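Section 4: Preparing Garments and Linens for the Clillau Drying Cabinet
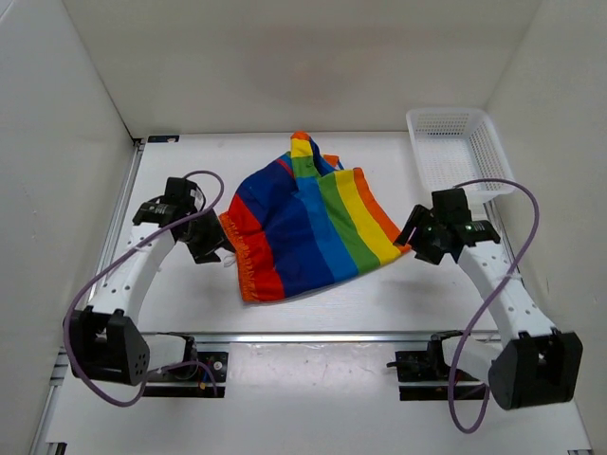

Figure 4-1. Striped article spread out on a flat white surface.

Last updated: December

4.1 Before the first load

The cabinet must be installed and leveled as set out in Section 3. Run one empty cycle of 90 minutes on the Medium setting before any fabric is placed inside. A slight odor during this cycle is normal and will clear with the door open.

4.2 Preparing the articles

1. Read the care label on each article. Articles marked "do not tumble dry" may be dried in the cabinet on the Low setting only.
2. Spin or press out excess water. Articles that drip when held up are not ready for the cabinet.
3. Spread each article on a clean, flat surface and smooth it by hand from the center outward.
4. Straighten ruffles, gathered trim and pleats before hanging. Creases left in at this stage tend to set during drying.
5. Close zippers and empty all pockets.

NOTE: New articles in strong colors should be dried separately for the first three cycles. Place the color guard sheet (part 146) beneath them.

4.3 Loading

1. Slide the upper rail forward until it clicks.
2. Hang long articles at the rear and short articles at the front. Leave a hand's width between them.
3. Lay knitwear flat on the mesh shelf. Do not stack.
4. Check that no fabric touches the rear vent, then close the door.

CAUTION: Do not dry articles that have been cleaned with solvents or stained with cooking oil, even if they have since been washed. Vapors may ignite.

CAUTION: The mesh shelf becomes hot on the High setting. Allow it to cool before removing the load.

4.4 Selecting a cycle

Turn the dial to Low, Medium or High and press Start. The display shows the time remaining. The cycle may be paused at any point by opening the door -- press Start again to resume. If the display shows code 830, the lint drawer is full or has not been pushed in completely. Empty the drawer, refit it and restart the cycle.

Owners of the earlier Flendilen model should note that its lint drawer does not fit this cabinet. Replacement drawers are ordered under part 3929.

Related sections
Section 3: Installation and Leveling
Section 5: Cleaning the Lint Drawer
Section 6: Display Codes
Section 9: Spare Parts

Contact: Customer Service, Clillau Home Appliances | Copyright Clillau. All rights reserved. | Back to top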